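Home | Guides | Pikau set-up | Spares | Contact

Pikau Set-up Guide
Section 2: Planning your order
Lempi Hirvonen, December

Read this section before you ask Sjöberg for a quote. It covers hand-held grippers, floor space and power.
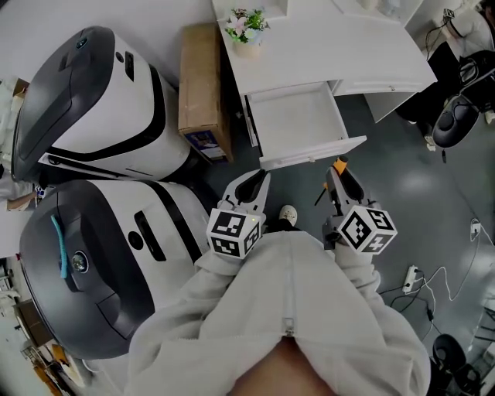 1. Decide how many people will work at the same time. Order one pair of grippers for each person.

2. Measure the room. Allow 68 cm clear in front of any desk with drawers, measured with the drawer open.

3. Count the wall sockets. List every item that needs mains power, then add power strips to the order if you are short.

Note: Power strips and cable covers are not part of the Pikau kit. Budget for them separately.

4. Enter the kit on your order form at £653 per pair. Delivery to Notcombe is charged as a separate line.

5. Set money aside for spare fingers and marker cubes. Orders for spares placed by Thursday leave the following week.

Caution: Keep cables out of walkways. Do not plug one power strip into another.

6. Keep the quote number. You will need it in Section 7.

Related
Cerkau: choosing a desk
Pikau: spare parts list
Returns and repairs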